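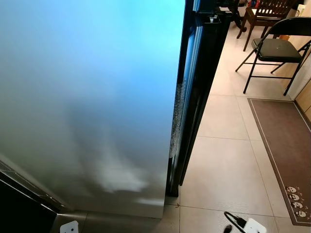
## Start with the floor

Don't say hello for a bit. Let them look at it, then ask who's tidied a kitchen this week. Hands up. Keep mine up too.

Say: we always talk about robot arms, and I want to start with feet and wheels. Before a machine can put the milk away it has to get to the fridge, and getting to the fridge means this floor. Tiles, lovely, wheels adore tiles. Then there's a long mat with little white cartoon faces at one end, and a mat has an edge. Then a black cable lying in a loop by a power strip. Then the legs of a folding chair, thin and splayed, the sort that a low-down sensor sees as a few thin sticks with a lot of nothing between them.

Ask the room which of those they'd worry about most. I expect they'll say the chair. My answer is the cable! A chair is a thing you can bump and back away from. A cable goes round a wheel quietly and you find out later.

Point to make slowly: you stepped over something like this today and you don't remember doing it. That is the skill we're trying to build. It's a wonderful skill and you have it for free.

## Shiny things

Stay on the same slide for this bit.

- Brushed steel on the left. Look at the blue on it — that's a reflection, and it slides about as you move your head.
- Dark glass next to it, in a black frame. Depth cameras have a rotten time with dark and shiny surfaces. Some light bounces off the wrong way, some never comes back, and the machine gets a hole in its map where a door ought to be.
- People who come from factories are often surprised at this. In a factory you can paint the awkward thing matt grey. Try telling someone to paint their kitchen matt grey.

Mention the Hisix trial here, short version. They ran 136 goes at opening an appliance door in a test kitchen at Prundberg, all with the same arm. The failures bunched up in the hour when the sun was on the doors. Blind down, much better. I love this result because it's so ordinary. Pause for the laugh, if there is one.

If someone asks about touch: yes, come back to it at the end, there's good news.

## Doors are harder than they look

Act this out. Use the lectern cupboard if the venue has one, otherwise mime.

1. Find the edge or the handle.
2. Pull hard enough to break the seal.
3. Stop pulling hard the moment it lets go.
4. Get yourself out of the way of the door you're opening.

Number four gets a laugh every time and it deserves one. The arm wants to be near the handle, the handle moves in a curve, and the base of the robot is usually parked right where the door wants to go. We do a small shuffle backwards. So does a good robot now — that's one thing that has really changed. A few years back most demos had the machine bolted down and the door chosen to suit it.

Zoltora's mobile base does the shuffle nicely. In their own test sheet the door came open without a person helping in 70 per cent of goes. Say the number, then say both halves of what I think about it. I'm thrilled, it's a big jump. And I wouldn't want a fridge that I could open seven times out of ten.

Take a sip of water. Next slide. 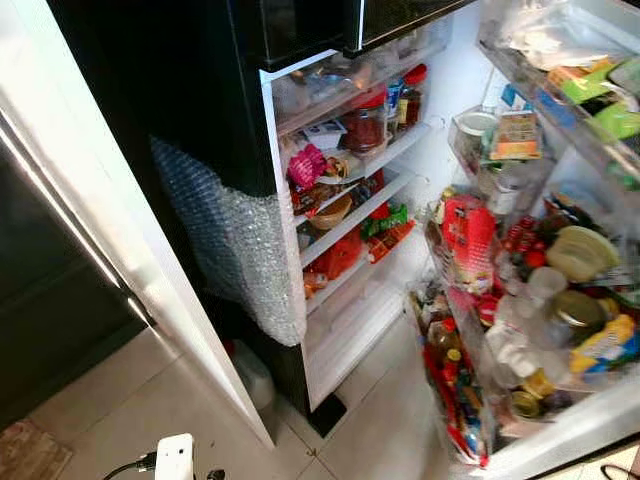
## Now put the shopping away

Give them time with this one. Somebody will say "that's my fridge". Agree with them.

The question for the room: you've come home with one more jar. Where does it go?

Let people shout. There'll be a few different answers and they'll all be sensible, and that is the lesson. Most of the shelves are busy and the door is crowded. The big space at the bottom is mostly empty and well lit, and a simple planner would pick it at once because it's the largest gap. Plenty of people wouldn't dream of putting a jar down there.

Things to bring out, in whatever order the shouting takes us:

- The tomatoes in the door. Small, red, soft. How hard do you squeeze? Industrial grippers were brought up on boxes.
- The pink crumpled bag. What shape is it? It'll be a different shape once you've picked it up. Clear bags are worse, and there are some of those as well.
- The bottles at the bottom of the door, standing together with one leaning. Move one and its neighbours may well want to come too.
- Anything at the back of the top shelf. To reach it you go past what's in front, or you take the front things out, and then you need somewhere to put them. People use a worktop, an elbow, a chin.

Do the chin. It goes down well.

## What the factory does differently

Keep this brisk, it's the bit where I run over.

At the Mowat packing line the cell handles one family of jars. Same lid, same height, arriving 200 mm apart. On the day I stood and watched, it did 1262 of them on one shift without a person stepping in. I could've stayed all afternoon, it's a beautiful thing to see.

Then I asked what happens when a jar turns up lying on its side. The line stops and a light comes on. Quite right too, for a factory. There's a person close by and a clear rule about what to do.

At home there isn't a light, or there is and you're at work. So the question I'd like the audience to carry into the break is how good a chore machine has to be at asking for help. We measure speed, we measure how many grabs come off. We hardly measure whether it stopped at a sensible moment and left things tidy, with the door shut!

(If short of time, skip to the yes/no list.)

## So, can they do it yet?

Put my cards on the table. These are my own opinions, say so.

- Floor cleaning on a clear floor: yes, for ages.
- Floor cleaning with cables about: sometimes.
- Opening a fridge it has practised on: mostly.
- Opening one it has never met: getting there, and faster than I expected.
- Taking out a named thing from the front of a shelf: I've seen it done well, slowly.
- Putting away a full bag of shopping in a full fridge: no. Ask me again next November and I hope I'm wrong.
- Wiping down a steel line at the end of a shift: nearly, and I think this one arrives first.

## Touch, and why I'm cheerful

Soft fingertips that feel slip. This is the good news I promised earlier. A camera can't see behind its own hand, and in a packed fridge the hand is always in the way, so the last few centimetres are done by feel. We do it that way too. Ask them to think of reaching for something behind the jam.

Pass the two sample fingertips round, one from each side of the room. Ask for them back (we lost one last time).

## Questions I usually get

**"Wouldn't it be easier to redesign the fridge?"** Maybe, and some people are trying. Pull-out trays would help a lot. They'd help my knees as well.

**"How long for one item?"** Minutes for a tricky one, at the moment. Be straight about it.

**"Would you have one at home?"** Yes, tomorrow, and I'd keep the tomatoes out of its way.

Leave the fridge slide up during questions, people keep spotting things in it.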